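Zilham Border Observation Mission
Progress report to the Godinho Fund, period ending October

The civilian liaison team attached to the observer contingent has now completed its second reporting period at Zilham. The team works under Idalina Abreu, with Vilgot Sjögren as military liaison officer. Command of the contingent passed to its new rotation in early October, and the handover was finished on schedule.

Patrols and meetings
Joint patrols with the district border guard continued on the northern road as far as Skullavum. The section beyond the bridge remains closed to our vehicles. Both ministries of defense have been asked in writing to confirm the access terms agreed in spring. One has replied and accepts them. We are waiting for the other.

The local commanders' meeting was held three times. Minutes were signed by both sides on the first two occasions. The third set is held up over the wording of a paragraph on night movements, and Mr. Sjögren is handling this with the two staffs directly.

Training
The course for junior officers on civilian protection was given at the Nudach barracks, with 20 places, all filled. The course ran from 8 a.m. to early afternoon so that participants could return to their posts the same day. Interpreters were short in the first week - one fell ill and the replacement had to be cleared by the base.

Supplies and winter preparation
The grant covers winter clothing and bedding for the outposts and for families living inside the security zone. About 400 sets were ordered. Customs clearance took longer than planned and used up most of the transport reserve. Distribution lists have been agreed with the district office.

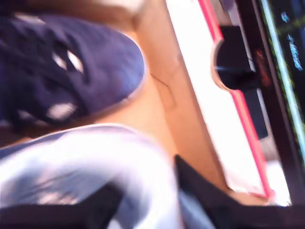
Dark blue fabric against a tan surface.

Budget
Spending is within the approved total. We request permission to move the unspent interpreter fees to transport. Fuel was charged to the old cost line in error and will be corrected in the next statement.

Next period
- Written reply on access beyond the bridge
- Signature of the third set of minutes
- Second officers' course at Nudach, dates to be set by the barracks
- Radio replacement at the Skullavum post, if the base approves the frequency request

Submitted by Idalina Abreu, Zilham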